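Residence diary, Zusow House. March. Entry made at 9:40 p.m.

The spring clearing of the ground floor continued today. The kitchen and the linen closet were completed; the dining room was begun and stands over until tomorrow. Mr. Athumani was present from the morning and left at four. I remained to finish the labels and to write up the day.

The plate shelves were taken first. Under the rule we adopted in January, nothing is to be stacked above the height of the shelf bracket, and I regret to record that the rule had lapsed on both of the upper shelves. The plates were brought down, washed, dried and sorted by size. The inventory stands at 44 dinner plates fit for use. A further 9 were withdrawn for chips at the rim and have been wrapped in newspaper for disposal. Mr. Athumani proposed keeping the chipped pieces to stand under flowerpots. The proposal was considered and declined, as the same was done last year and the pieces found their way back to the table by summer.

The serving dishes presented more difficulty. The large oval one bought from Tehrani does not fit any shelf when laid flat, and standing it on edge has worn a line in the paint behind it. It has been placed for now in the low cupboard beside the range, with a folded towel beneath. I do not consider the arrangement satisfactory. Four lids could not be matched to anything we own. They have been put in a carton marked with the month, and if no pot is found for them by the end of the season they will be given away.

The cloths were dealt with after lunch. Dish towels, dusters and polishing cloths had been kept together in one drawer, and it was agreed that this practice should end. Dish towels now have the top drawer to themselves. Dusters and polishing cloths are to be kept under the sink, in separate bins, and are on no account to be used on tableware. Those past mending were cut down for rags. I noted several that had been scorched, and I will raise the matter of cloths left on the range at the next house meeting.

A delivery of shelf paper was received from Ravora at 2:15 p.m. and signed for. We had ordered 200 sheets and that quantity was supplied, though in a narrower width than the one requested. Mr. Athumani was of the opinion that two sheets laid with an overlap would serve. We tried this on the lowest shelf. It serves, but the edge lifts where the plates slide across it, and I have written to ask for an exchange. The rest of the paper is in the hall and should not be opened.

The extractor above the range, a Griltivent, was wiped down on the outside only. Its filter is due to be changed and the replacement has not been ordered. I enter this here so that it is not overlooked a second time.

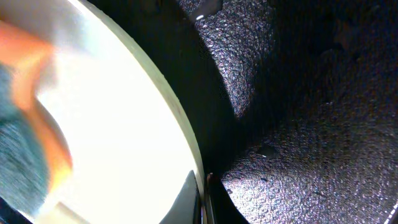

Should plates be stored with a cloth between them? Only the glazed serving pieces and the old dinner service need one; everyday plates may be stacked directly, provided they are fully dry.

Mrs. Poduval put the question to me by telephone this evening, and I gave her that reply and promised to enter it in the diary for those on kitchen duty. She asked also that the old service be kept on the second shelf, within reach of the shorter residents, and not moved again without a word to her. I have written the shelf label accordingly: "Old service, A. Poduval to be consulted." She will return on the morning train and has offered to take charge of the dining room sideboard, an offer I accepted with gratitude - the candlesticks alone will require the better part of a morning.

Matters carried forward to tomorrow: the sideboard, the glass cabinet, the two drawers of cutlery, and the tablecloth with the wine mark, which is soaking in the laundry tub and must be rinsed before breakfast. The stepladder is to be returned to the cellar. The key to the linen closet is on its hook.

The range was checked and found off. The back door was locked at 9:30 p.m. I had intended to finish the cutlery before retiring, but the light over that counter is poor and the work is better left to the morning.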